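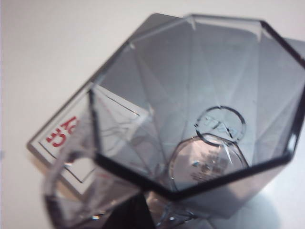

4 min read

Every February my feed fills up with people drinking their vegetables. I did it too, for 25 days, on the plan everyone was passing around from Kollutano. Some thoughts, none of them very nice. Thread.

1/ The plan says a green smoothie for breakfast will "reset" you. Reset what? I read the whole booklet twice, including the fine print, and it never names the thing being reset. My phone resets. I'm a 43-year-old woman with a bus to catch.

2/ I asked in the comments which toxins are supposed to leave. Got a heart emoji and a discount code. I asked again. Got a different discount code.

3/ My doctor's office has a nurse, Teodora Karagiannis, who has heard this question from me before in other forms (celery juice, charcoal, the vinegar year). Her answer was that I have a liver and two kidneys and they come to work every day. Then she took my blood pressure.

4/ The cost. One day of the Kollutano plan, bought at my regular store, came to 11 dollars. That's spinach, frozen mango, a banana, chia, and the scoop of powder they sell you. Most of that is the powder.

5/ About that powder. The tub lists "greens blend" as one ingredient and then puts a bunch of plants in parentheses with no amounts. You could wave a kale leaf over the vat and print the same label.

6/ Someone will say "but you felt better, right?" I did feel better in week two. I had also stopped eating a pastry at my desk and started going to bed before midnight, because the plan tells you to. Take out the smoothie and I'd bet on the same result.

7/ This is my complaint with all of these plans. They hand you one expensive thing and four free things, and when you feel good the expensive thing takes the bow.

8/ The before and after pictures. Look at the lighting. Look at the posture. One woman got a haircut and a tan. I'd look 10 years younger too if somebody opened the curtains.

9/ My friend Biljana Berisha swears by hers and she's no fool, so I asked her what it did for her. She said it means she eats something before work, and before that she ate nothing. Fine! Great reason. It would work with toast.

10/ Also, the plan has you throw out the pulp if you strain it. The fiber is the one part of this whole business that everybody agrees on, and page three tells you to put it in the trash "for a silkier texture."

11/ Sugar. The "Sunrise" recipe has a banana, mango, dates, apple juice and a spoonful of honey. Call it breakfast if you want. I'd call it a milkshake that went to private school.

12/ I did keep a log, since I don't trust my own memory on this stuff. Hunger by 10:30 most mornings. On egg days I made it to lunch. I know that's one person and a notebook, and it's still one more notebook than Kollutano has shown anybody.

13/ Several of you sent me the Mtshali newsletter piece that says blending "unlocks" nutrients. It links to a study. The study is on seeds, in a small group, and says nothing about losing weight or having glowing skin. Please click the links before you send them to me.

14/ Things I'll grant. I ate more spinach in those 25 days than in the rest of the year. My kid drank some on a Sunday without being bribed. It's a decent use for bananas that have gone spotty.

15/ Things I won't grant: the word detox, the word alkaline, the monthly subscription, and the countdown timer on the order page that starts over when you refresh it. I refreshed it a lot.

16/ A few people asked what I eat now. Eggs, or oatmeal with frozen berries. Sometimes a smoothie if there's fruit to use up, no powder. I still have most of a tub if anyone near Sarnmont wants it. Smells like a lawn.

17/ Replies are open, but if you sell the stuff, say so up front. I looked at the profiles last time.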